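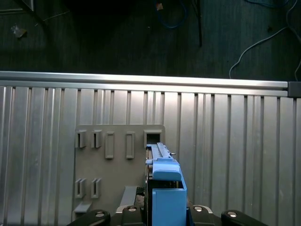

Chantelle Kekana
5 oct 2024

Tengo que ordenar las fotos de la familia y no sé por dónde empezar. Hay 300 en papel, heredadas de mi abuela, y las digitales están repartidas entre dos portátiles viejos, un móvil y un disco externo de 80 GB que ya hace un ruido raro al arrancar. Muchas están repetidas y con la fecha mal. ¿Las copio primero todas juntas y borro después, o voy limpiando carpeta por carpeta? Me gustaría tenerlo terminado en enero, para el cumpleaños de mi madre.

Kinga Dobos

Primero copia y después ordena. Empieza por el disco que hace ruido y no lo uses para nada más hasta que hayas sacado lo que tiene dentro. Yo lo hice así:

Una carpeta por cada aparato, sin tocar los nombres de los archivos.
Una segunda copia completa en otro disco, guardada en otra casa.
Con las dos copias hechas, buscar duplicados y pasar lo bueno a carpetas por año.

Con las fechas no te compliques. Si no sabes el día, pon el año, y si tampoco sabes el año, la década. Las de papel las escaneé a 600 ppp y apunté los nombres de la gente en un documento aparte. Pregunta a tu madre quién es cada uno mientras se acuerde, que eso luego no hay manera de recuperarlo.

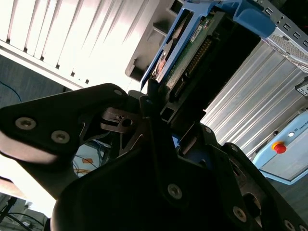

Potgieter

Coincido en lo de las dos copias. No escribas con bolígrafo detrás de las fotos antiguas, mejor lápiz blando y sin apretar. Y quítalas de los álbumes adhesivos si salen solas; si no salen, escanea la página entera.

Clindel

Yo las tengo en una caja de zapatos desde hace 18 años y ahí siguen. Lo del disco sí lo miraría pronto.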